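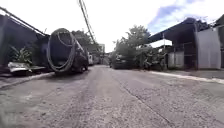 그림 1. 낮은 건물 사이로 뻗은 좁은 콘크리트 길. 노면에 보수 흔적과 길고 어두운 균열이 있다.

골목 주행용 운반 로봇 Hetetti의 구동부 정비와 카메라 재설치
현장실습 프로젝트 최종 보고서

작성: Lucie Carrier, Wálter Arango
차체 및 배선: Laurier Hiebert
지도: Isabelle Chisholm

1. 과제 개요

Hetetti는 Stetthorpe 실습동에서 쓰는 네 바퀴 운반 로봇이다. 앞선 기수가 차체와 제어기를 만들었고, 우리 조는 완성된 차량을 넘겨받아 한 학기 동안 정비를 맡았다. 새 기능을 넣는 것은 과제 범위에 없었다. 목표는 좁은 콘크리트 길에서 로봇이 직선을 유지하면서 정해진 거리만큼 가게 하고, 그 상태를 다음 조가 유지할 수 있도록 점검 절차를 남기는 것이었다.

인수할 때 기록된 문제는 세 가지였다. 첫째, 직진 명령을 주면 오른쪽으로 조금씩 흐른다. 둘째, 이동 거리가 실제보다 길게 기록된다. 셋째, 전방 카메라 영상의 아래쪽이 주행 중에 흐려져 노면 인식이 자주 끊긴다. 세 문제의 원인이 서로 다를 것으로 보고 따로 작업을 나누었으나, 뒤의 4장에 적은 것처럼 첫째와 둘째는 같은 부품에서 나왔다.

2. 주행 환경

로봇이 다녀야 하는 길은 그림 1과 같은 종류의 골목이다. 양쪽에 낮은 연석이 있고, 길가에는 주차된 차와 화분, 비스듬히 세운 금속판이 놓여 있다. 노면은 옅은 회색 콘크리트이며 거칠다. 세로로 난 이음매와 얼룩도 있어서 차선이 없는 길인데도 영상에서는 선처럼 보이는 것이 많다.

구동부에는 균열과 이음매가 부담이 된다. 균열이 길을 비스듬히 지나가면 좌우 바퀴가 서로 다른 시점에 충격을 받는다. 바퀴 고정이 느슨할 경우 이때 허브가 축 위에서 조금씩 돌아간다. 실내 시험장의 매끈한 바닥에서는 이 현상이 나타나지 않았다. 앞선 기수의 시험 기록이 모두 실내에서 작성된 것이어서 문제가 늦게 발견된 것으로 판단한다.

인식 쪽에서는 밝기 차이가 문제였다. 오른쪽 차양 밑은 그늘이 짙고 하늘은 거의 하얗게 보인다. 자동 노출을 화면 전체에 맡기면 밝은 하늘의 영향으로 길가 그늘이 더 어두워지고 연석의 경계가 약해진다.

3. 장비 구성

구동 모터와 감속기는 Nurnar 제품이고, 좌우 뒷바퀴에 하나씩 달려 있다. 앞바퀴는 동력이 없다. 엔코더는 모터 축 뒤쪽에 붙어 있어 바퀴가 아니라 모터의 회전을 잰다. 이 점은 고장을 찾을 때 중요했다.

제어 프로그램은 Cù라는 이름으로 관리한다. 주행 설정은 파일 하나에 모여 있고, 엔코더 환산값과 좌우 보정값, 카메라 노출 구역을 여기서 바꾼다. 이전에는 설정을 고친 사람이 자기 노트북에만 원본을 둔 경우가 있었다. 인수 시점에 로봇에 들어 있던 파일과 저장소의 파일이 달랐고, 어느 쪽이 최근 것인지 확인하는 데 첫 주를 거의 다 썼다. 결국 로봇 쪽 파일을 기준으로 정했다.

카메라는 차체 앞쪽 기둥에 브래킷으로 고정한다. 기둥은 알루미늄이고 브래킷은 학생이 출력한 플라스틱 부품이었다.

4. 구동부 정비

4.1 분해와 점검

전원을 끄고 배터리 커넥터를 분리한 뒤 차체를 받침대에 올렸다. 처음에는 소프트웨어 보정값을 의심해서 바퀴를 떼지 않고 좌우 값만 바꾸어 보았다. 짧은 거리에서는 직진이 나아졌지만 왕복하고 나면 다시 어긋났고, 어긋나는 정도가 매번 달랐다. 보정으로 해결할 문제가 아니라고 보고 분해를 시작했다.

오른쪽 뒷바퀴 허브를 손으로 잡고 돌리자 모터 축이 움직이지 않는데도 바퀴가 조금 돌았다. 허브를 빼 보니 고정 나사 끝이 축의 평평한 면이 아니라 둥근 면에 닿아 있었다. 축에는 나사가 미끄러지며 긁은 자국이 남아 있었다. 왼쪽은 평평한 면에 제대로 물려 있었다.

모터가 돈 만큼 바퀴가 돌지 않으면 오른쪽이 덜 나가므로 차체가 오른쪽으로 흐른다. 엔코더는 모터 회전을 재고 있으니 거리는 실제보다 길게 기록된다. 인수 기록의 첫째와 둘째 문제가 여기서 함께 설명된다.

4.2 수리

Laurier가 축의 긁힌 자국을 고운 줄로 다듬고 허브 안쪽을 닦았다. 고정 나사는 새것으로 바꾸고, 나사산에 중간 강도의 풀림 방지제를 발랐다. 나사 끝이 축의 평평한 면과 마주 보는지 확인한 다음 조였다. 왼쪽은 문제가 없었으나 같은 날 나사를 교체하고 같은 방법으로 조립했다. 양쪽 허브와 축에는 흰색 페인트 펜으로 이어지는 선을 그었다. 선이 어긋나 있으면 허브가 돌아간 것이다.

조립 중에 실수가 한 번 있었다. 오른쪽 와셔를 빠뜨린 채 바퀴를 끼워 타이어 안쪽이 차체에 닿았다. 저속에서는 소리가 거의 나지 않아 모르고 있다가, 시험 주행 뒤 타이어 옆면이 쓸린 것을 보고 다시 분해했다. 이후 바퀴를 손으로 한 바퀴 돌려 보는 항목을 조립 순서에 넣었다.

4.3 엔코더 환산값

수리한 뒤 환산값을 다시 구했다. 실습동 바깥의 직선 구간에 줄자로 30 m를 표시하고, 같은 사람이 출발선과 도착선에서 차축 위치를 읽었다. 여러 번 왕복한 평균으로 얻은 값은 1 m당 1,573펄스였다. 타이어 공기압이 달라지면 이 값도 달라지므로 측정 전에 공기압을 맞추었다.

기존 설정 파일의 값은 다른 지름의 바퀴를 쓰던 때의 것으로 보이나 근거가 될 문서를 찾지 못했다. 이전 값은 지우지 않고 주석으로 남겼다.

5. 카메라 재설치

5.1 브래킷

영상 아래쪽이 흐려지는 현상에 대해서는 조 안에서 의견이 나뉘었다. Wálter는 노출 시간이 길어서 가까운 노면이 번지는 것이라고 보았고, Lucie는 브래킷이 떨리는 것이라고 보았다. 바퀴를 띄운 상태에서 모터만 돌리고 브래킷을 손가락으로 짚어 보니 떨림이 느껴졌다. 그런데 브래킷을 클램프로 임시 고정하고 주행해도 흐림이 줄기만 하고 없어지지는 않았다. 두 가지 원인이 모두 있다는 결론을 내렸다.

플라스틱 브래킷은 나사 구멍 옆에 금이 가 있었다. 실습실의 Karine Perron에게 절곡 작업을 배워 알루미늄판으로 새 브래킷을 만들었다. 카메라와 브래킷 사이에 얇은 고무판을 넣었고, 케이블은 기둥에 두 군데 묶어 커넥터에 힘이 걸리지 않게 했다. 새 부품을 포함한 카메라 조립체의 무게는 516 g이다. 이전 조립체보다 무겁지만 기둥이 휘는 것은 관찰되지 않았다.

5.2 노출과 높이

노출 계산 구역을 화면의 아래쪽 절반으로 제한했다. 하늘은 더 하얗게 날아가지만 주행에는 하늘이 필요 없다. 노출 시간에는 상한을 두었고, 모자라는 밝기는 감도로 보충했다. 그늘에서 잡음이 늘어난 대신 연석 경계는 더 안정적으로 검출되었다.

카메라를 조금 아래로 기울이는 방안도 시험했다. 가까운 노면은 잘 보였으나 먼 쪽의 주차 차량이 늦게 검출되어 원래 각도로 되돌렸다. 기둥에 각도 표시를 새겨 두었으므로 분해한 뒤에도 같은 위치로 맞출 수 있다.

6. 확인 주행

수리와 재설치를 마친 뒤 45분 넘게 연속 주행을 했다. 속도는 사람이 걷는 정도로 제한하고 한 명이 비상 정지 버튼을 들고 따라갔다. 주행 후 허브의 흰 선은 양쪽 모두 맞아 있었다. 직진 명령에서 오른쪽으로 흐르는 현상은 눈에 띄지 않았다. 기록 거리와 줄자로 잰 거리의 차이도 줄었으나, 이음매가 많은 구간에서는 차이가 조금 남는다.

노면 인식은 그늘로 들어가는 순간에 아직 잠깐씩 끊긴다. 끊기면 로봇이 감속했다가 다시 출발하므로 위험하지는 않지만 운행 시간이 길어진다. 긴 균열을 연석 경계로 잘못 읽는 경우도 있었다. 선의 높이 차이를 함께 보지 않는 한 영상만으로 구분하기 어렵고, 이번 과제에서는 해결하지 못했다. 비가 온 날의 주행은 하지 않았다.

7. 점검 절차

운행 전
배터리 커넥터가 끝까지 들어갔는지 본다.
허브와 축의 흰 선이 이어지는지 본다. 어긋났으면 운행하지 않고 4.2의 방법으로 다시 조립한다.
차체를 받침대에 올리고 뒷바퀴를 손으로 한 바퀴 돌린다. 닿는 소리가 나면 와셔를 확인한다.
렌즈를 마른 천으로 닦는다.
비상 정지 버튼을 눌러 모터 전원이 끊기는지 확인한다.

매월
타이어 공기압을 맞추고 직선 구간에서 환산값을 다시 잰다.
브래킷 나사와 고무판을 본다. 고무판이 눌려 얇아졌으면 교체한다.
케이블 묶음을 풀어 피복이 쓸린 곳을 찾는다.
로봇 안의 설정 파일과 저장소의 파일을 비교한다.

나사를 풀었을 때
풀림 방지제를 바른 나사는 다시 쓰지 않는다. 예비 나사는 공구장 두 번째 서랍에 있다.

8. 남은 작업

엔코더를 바퀴 쪽으로 옮기면 허브가 미끄러져도 거리가 바로 맞지 않게 되어 고장을 일찍 알 수 있다는 의견이 처음에 있었다. 검토해 보니 이 설명은 틀렸다. 바퀴 쪽에 달면 거리는 맞게 나오고, 미끄러짐은 모터 쪽 값과 비교해야 드러난다. 따라서 현재 엔코더는 그대로 두고 바퀴 쪽에 하나를 더 다는 방식을 제안한다. 제어기에 남는 입력이 있는 것은 확인했고, 센서를 붙일 자리는 아직 정하지 않았다.

분해 과정의 사진과 새 브래킷 도면은 Cù 저장소의 정비 폴더에 넣었다. 도면의 구멍 간격은 실제 부품을 재서 수정한 값이며, 처음 그린 도면은 폴더에서 삭제했다.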